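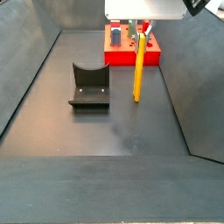 Dellari Bench Cell: come and see it run

I've been selling benchtop cells out of our Amham showroom for long enough to know that people don't want a brochure, they want to stand next to the thing and ask awkward questions. So that's what our open day is for! Colm Doherty sets up the cell, I make the tea, and you can stay as long as you like.

We run it on pegs and a board (the Preda board, sold separately, part no. 2734) as it's a job everyone understands straight away.
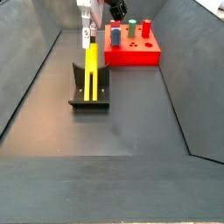
The yellow tool standing in its black holder, gripper closed on the top of it.

The bit I always get asked about is the holder. It's a simple screwed-down bracket and you can have up to 6 of them in one cell, so swapping tools doesn't need a person with a spanner. Clodagh Scanlon brought her whole packing team over from Huditex and they spent most of the visit talking about that and nothing else. 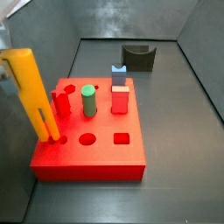 Amham, July

Demonstrations are on Saturday from 10 till 3, no booking needed, though do ring if there's a big group of you. The cell plugs into an ordinary socket and weighs 66 kg without the stand, so bring a friend if you're planning to take one home (I'm only half joking).
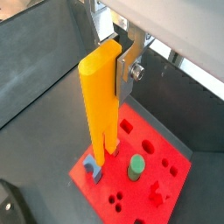
Boards are where I'd spend a bit of time before you order. Colm will cut you one to suit your own parts, and a drawing or a handful of samples is plenty to start from. Ours has a real mix in it, with a round hole for the green cylinder and a cross-shaped recess for the red cross, so have a think about which of your parts are awkward shapes and bring those along. Prices are on the sheet by the door, or ring me and I'll read them out!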